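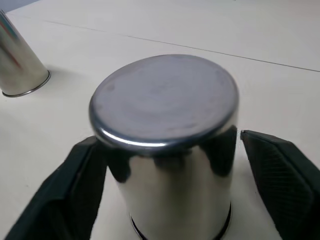
Skillero Releases Grasping Method for Shiny Metal Objects

Wrist-camera approach from the Draltora project learns from 320 demonstrations and needs no depth sensor

August – Skillero today released a method that lets a two-finger robot gripper pick up polished metal items using only a small camera at the wrist. The work was carried out under the company's Draltora research project, and the training code is available to academic groups on request.

Polished steel is hard for robots. Depth sensors often return gaps or false readings on mirror-like surfaces, and a camera close to the object sees the gripper's own fingers reflected in it. The Draltora test set includes plain stainless steel cups turned upside down, with a dull brushed base on top and mirror-bright sides.

The method, called Jirik, trains a control policy on 320 demonstrations recorded by human operators. During training, the software changes the brightness and position of reflections so that the policy relies less on them and more on edges that stay put, such as the rolled rim of a cup.

In tests on 123 grasps of objects left out of training, Jirik succeeded on more than 4 in every 5 attempts. Most failures came when two objects stood too close together for the fingers to fit between them.

"We wanted to see how far we could get with the camera we already had," said Seon-mi Seol, who led the study. "The policy still has trouble under a single strong lamp, and we report those cases separately."

Training takes 24 hours on one workstation. The next phase will cover glassware and stacked items.

Requests for the code and the full results can be sent to the Skillero research office.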